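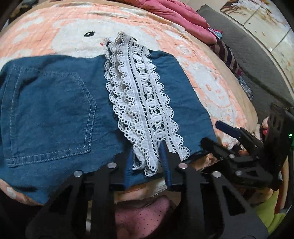
Bellar lace trim is a narrow white edging sold by the metre for mending and altering clothes at home. It is soft enough to follow a curve and firm enough to pin without stretching. Both edges are scalloped, with a band of openwork loops and ovals along the middle, so it can be stitched flat down the centre or left loose along one side. Laid diagonally over denim, the pattern stands out well against the blue, and most of our customers buy it for jeans, denim skirts and old jackets. It also suits pillowcases, towel ends and children's things.

Product details

Name: Bellar lace trim, white
Item number: 1365
Sold by: the metre, cut in one continuous length
Minimum order: 2 metres
Fibre: cotton
Edge: scalloped both sides
Sewing: by hand or machine
Supplied by: Jarkercombe Haberdashery

How much to order

Measure the edge you want to cover with a tape, then add 4 cm at each end for turning under. For a skirt hem, measure all the way round at the hem and not at the waist. Gathered lace needs twice the length of the finished edge. If you are trimming a pair of pockets, cut a paper strip first and bend it round the pocket shape — the points use up more than people expect.

We cut orders of 3 metres or more from a fresh card. Shorter orders may come from a part card, but always in one piece.

Preparing the fabric

Wash both the lace and the garment before sewing. Press the lace from the back under a cloth, on a medium setting. Old denim with a cut edge will fray, so zigzag or overlock it first, or turn it under and set the lace over the fold. Use a size 90 needle for denim and go slowly over the thick seams.

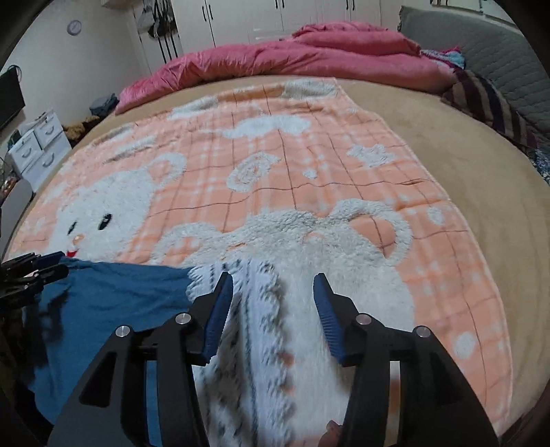
White cloth with grey markings, on a peach fleece blanket with a bear print.

On towelling and other fluffy cloth, tack the lace down by hand before machining, and use a slightly longer stitch. Pins tend to sink into the pile. Lorna Tosh on our cutting table recommends small plastic clips for this.

Delivery and returns

Orders placed before noon on Tuesday are cut the same day. Cut lengths can't be returned unless faulty. Samples are free — ask for Kayode Wike in the order office and quote the item number.

See also: Bellar lace trim, cream; Weveo cotton tape; Ekpo hand-sewing needles.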